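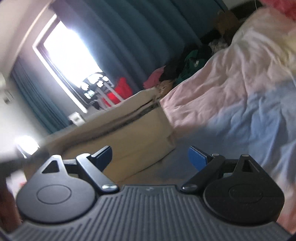

Figure 2. Box-like fabric item and blanket on bedding, bedroom setting.

4.2 Soft items and where they are put

Last updated: May 4, 2023

Households in the February interviews treated the bed as a sorting surface. Of the 16 people we spoke to, most brought clothes to it first and chose a place for them afterwards. Box-like fabric items such as the beige one in Figure 2 have soft sides that crease and lean, and Hofstetter and Rebelo noted that people seldom lined them up with anything. Blankets stayed where they were and clothes were sorted next to them.

Knitwear caused the most delay. A jumper does not hold a fold as a shirt does, and two respondents said they had given up folding theirs - they rolled them or pushed them into a drawer as they came. Thick ribbing at the cuffs and hem adds bulk, so a drawer that takes several shirts may take only a few jumpers. 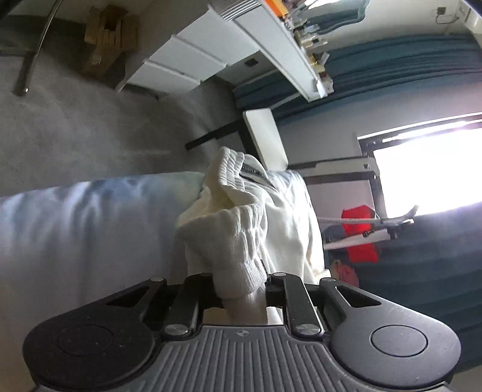
Figure 3. White knitted sweater, gathered, with drawer unit and cardboard box behind.

Cardboard boxes were kept in bedrooms for longer than their owners had planned. Baumgartner (field notes) records two cases in which a box became the usual place for winter clothes although there was room in the drawers. We return to this in Section 5.

Contact: Damian Frei | © Gresivon | Back to top
2 comments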